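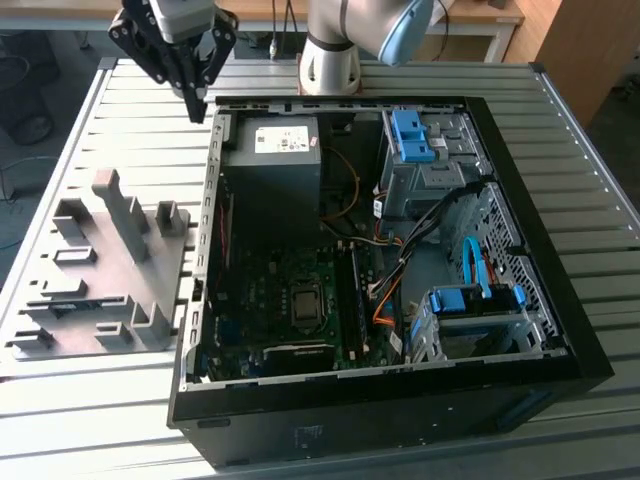 Csenge Szabó asked on this board back in September whether anyone had got a policy to pull memory sticks out of a desktop with fewer than a thousand demonstrations, and the thread died after one reply, which was a thumbs up. So I'm asking again, with more detail and lower expectations.

**Getting useful demonstrations for PC disassembly: keep the failures or bin them?**

Posted by Josué Damasceno

We're collecting teleoperated episodes of taking old office desktops apart. Tower on its side, panel off, arm comes in from above. One fixed view of the table, one camera at the wrist. The tasks are cut up small: unplug a drive cable, release a caddy, lift out a stick of memory. I have 900 episodes in the folder we call Dadon (don't ask, it was a Friday-ish sort of decision) and I'd trust maybe half of them with my lunch.

The trouble is what to do with the messy ones. Operators hesitate. They go for a latch, miss, wander off, come back and get it. Some episodes end with the part out and the operator swearing, which thankfully we don't record. My first go was to keep only the clean successes, and the resulting policy is very elegant right up to the moment it's a few millimetres off, at which point it stands there like a man who's forgotten why he came upstairs.

Then I put everything back in. Now it hesitates beautifully. It has learned to hover.

Is there a sensible middle, or do I need to collect the whole lot again? We have four operators, and two of them have started being busy when I walk in.

**Kerstin Mühlbauer**

Don't collect the lot again. You've got two different kinds of mess in one heap and they want different treatment.

Missing and recovering is the good stuff. That's the bit your clean-only policy never saw. Dithering is the bad stuff, and most of it sits before contact, while the operator is squinting and working out which way the fingers are turned. So trim it. Go through each episode, mark the stretches where the arm barely moves and nothing is being held, and cut them down. Leave the pauses during a grip alone, because some of those are the operator waiting for a clip to let go and the policy needs to know that waiting is allowed.

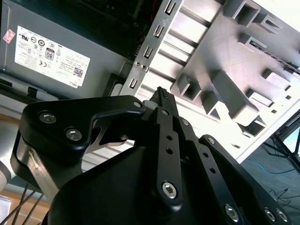
Then look at your wrist footage next to the fixed view for the episodes that stall. We did this on Platden, our own sorry pile of towers, and found that a lot of our hovering happened when the fingers got down inside the case and the operators were steering off the table view out of habit. They were doing the job half blind and the data said so. We sat them in front of the wrist view for the last part of the approach and the dithering dropped a good deal. It also stopped one person leaning sideways in his chair to see round the arm, on a monitor.

Start small. Pick one task, collect 23 deliberate recoveries (start the arm slightly wrong on purpose, then fix it), train on those plus the trimmed set, and see if it still forgets why it came upstairs. Move the case a bit between episodes too, if you aren't already. Ours never budged for the first month and the policy had more or less learned the table.

Label the failures and keep them. You'll want them for something, and disks are cheap.

**Odair Magalhães**

just get more data. we had 1405 episodes and it was fine

**Josué Damasceno**

Odair, fine at what?

Kerstin, thank you, that explains an embarrassing amount. I checked a handful of the stalled ones this afternoon and the long pauses are nearly all on the way in. Trimming script is running now. I've also told the operators they'll be making mistakes on purpose next, and morale has gone up, so I may have been managing this wrong from the start.

One follow-up: when you cut the idle stretches, do you cut them out completely or leave a few steps in?

**Kerstin Mühlbauer**

Leave a few in. Cut them out completely and the joins jump, especially if the arm was drifting.

**Odair Magalhães**

fine at cables. it did not do memory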